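Folding cell at Tikwood gets its spring clean in June

The laundry cell at Esix's Tikwood site is back at work after two days of upkeep, most of them spent on the gripper. The fingers are checked every 2,000 folds, a figure the arm reaches far sooner than anyone's diary allows for.
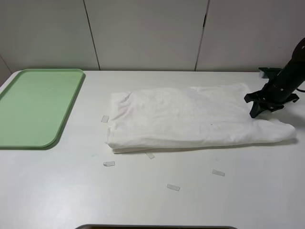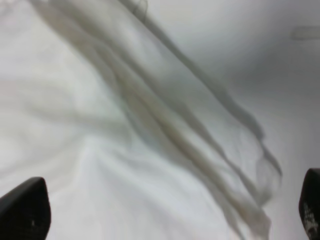
The gripper and white cloth at Tikwood, from across the table and from the wrist.

Stelisex supplied two new finger pads and a bill of matching quality. The tape on the tabletop stays until the next service, as it did after the last one.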